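Tuesday, late morning, bench notes

Back on the basket job. Coffee first, because the heating in the prop room has gone off again and my fingers weren't doing much before ten. January in this building!

So, where we'd got to: Clémence wants one fruit basket that works for the whole Toivonen table, and I've been going back and forth between the round one with the handle and the rectangular wicker one. I'm now firmly for the rectangular. The slanted sides let you see the fruit from low down, and the rim is woven tighter than the rest, so it doesn't snag your sleeve every time you reach in (the round one ate two cardigans last winter, one of them mine). The color is good too, that warm orange-brown that goes nicely with almost anything you put in it.

I set it at a diagonal on the white table. Straight on, it looked like a filing tray. Clémence walked past, turned it a bit further, and walked off again without a word, so I take that as approval.

Fruit order today: banana down first, on the floor of the basket near the close wall, stem toward the back. Then the red apple. I like the darker apple best out of the Altar box — the shiny bright ones look like Christmas ornaments next to the wicker.

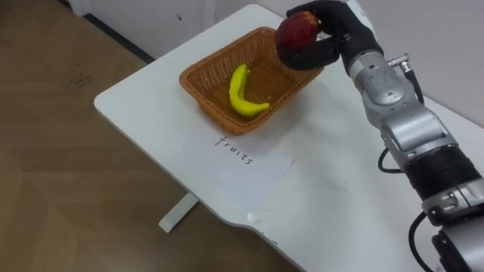 Props & Tabletop Workshop — Bench Notes

I'm keeping the sheet of white paper in front of the basket for now. Lying flat like that it makes a handy mark for where the near side should be, and it already has "fruits" written on it in black. If anybody tidies it away, please put it back in the same spot.

Things to sort out about the fruit itself. The Wesora pears are too light and roll to whichever side is lower, so I may put a bit of putty underneath. The Endance grapes are hopeless, they shed! I found one in my shoe. I'd sooner leave grapes out altogether and go with a second apple, maybe a greener one, and see if the basket still looks generous with just three or four pieces in it. My feeling is yes, if the banana keeps its curve toward the front and we don't bury it.

Also tried a cloth lining earlier, cream linen, cut 35 cm wide. Too short on the long side and it hid the weave, which is the nicest part of the thing. Back in the drawer it went. If Clémence still wants fabric I'll hem a longer piece, but I'm going to argue for bare wicker first.

To do after lunch: dust the inside corners with the small paintbrush, look for the lid of the Altar box, ask whether the table has to stay white or if we can try the oak board under the basket. And find a warmer sweater.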